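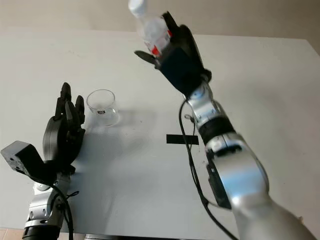 Photo: Akgül

Readers wanted who don't believe what it says on the box

Posted 2009-12-17

Plodine is looking for people to take part in a home study of sleep aids sold without a prescription. We mean the herbal teas, the lavender sprays, the weighted eye masks and the little tablets that promise you'll drift off in minutes. We have read a lot of packaging this year and we are not impressed. Most of the claims trace back to a survey of happy customers, and happy customers are easy to find if you only ask the ones who ordered again.

So we'd like to try it the slow way. Participants will keep a written sleep diary for 97 nights. On some of those nights you will use a product we send you. On others you will use something that looks and smells much the same and has nothing in it that should matter. You won't know which is which, and neither will the person reading your diary.

Who we need

1,000 adults who sleep badly at least 4 nights a week and live in or near Tirnness or Favent. You should be willing to write a few lines every morning, including the mornings when you'd rather not. We don't care whether you have tried these products before. If you sell them, or someone in your household does, please don't apply.

We can't take anyone who is pregnant, works night shifts, or takes prescription sleep medicine. If you snore heavily and wake up gasping, see a doctor first – a tea is not going to fix that, and we would be wasting your time.

What you will do

Come in once for a sign-up visit, which takes an hour if the forms go smoothly. They often don't. After that everything happens at home. A packet arrives by mail every two weeks with instructions inside. You fill in the diary, mail back the pages in the envelope provided, and call us if anything disagrees with you. There is a final visit in June.

What you will get

Bus fare or parking for both visits, and a gift card when the last diary pages come back. It isn't much money and you should not sign up for the money. You will also get a letter telling you which nights were the real thing. In a small tryout, several people were annoyed by that letter.

We make no promise that you will sleep better. Keeping a diary seems to help some people for a while, and we suspect that accounts for a good part of what the companies like to take credit for, but we don't know that yet.

The makers of the products are not paying for this and will not see the results before you do. You can quit at any point without giving a reason.

How to apply

Write to Plodine, Sleep Diary Study, Tirnness office, with your name, age, a daytime phone number and a sentence or two about how you sleep. Please don't send medical records. Applications from Favent are welcome but both visits are in Tirnness.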